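Des nouvelles du jardin (et de la terrasse !)

Bonjour à tous, et bonne année puisqu'il est encore temps de le dire, on n'est que le 7 janvier. Je vous avais promis un point sur le chantier de la terrasse, alors je m'y mets, les mains encore un peu raides d'avoir tiré mes cordeaux ce matin.

J'ai enfin choisi les dalles. J'ai hésité longtemps entre le grès Folero, très beau mais d'un gris qui me paraissait triste sous la pluie, et le calcaire Plunik, plus chaud, avec des bords légèrement irréguliers. C'est le Plunik qui l'emporte ! J'ai pris le format 545 x 295 mm, que je vais poser en quinconce, dans le sens de la longueur (ça allonge la perspective vers le vieux poirier).

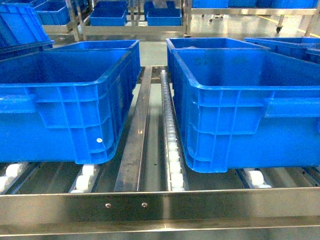
Pour le lit de pose, je reste sur du sable stabilisé, avec une pente douce vers les massifs. L'an dernier, chez ma sœur, on avait fait presque à plat et on a passé l'automne à balayer des flaques, merci bien. Les joints feront 7 mm, en sable polymère de chez Hirano. J'aurais aimé du thym entre les pierres, mais côté nord je n'y crois pas trop, alors je garde cette idée pour l'allée du potager.

Question budget, j'en suis à 754 euros pour les dalles, livraison comprise depuis Grekcombe. Un peu plus que prévu, je l'avoue, mais j'ai économisé sur la bordure en récupérant les vieilles briques du muret. Certaines sont ébréchées, tant pis, je tournerai le mauvais côté vers la terre.

Je commence la pose dès que le sol n'est plus gelé, et j'espère bien y déjeuner en juillet. Si vous avez déjà coupé du calcaire à la disqueuse, écrivez-moi, je veux bien vos conseils pour les angles !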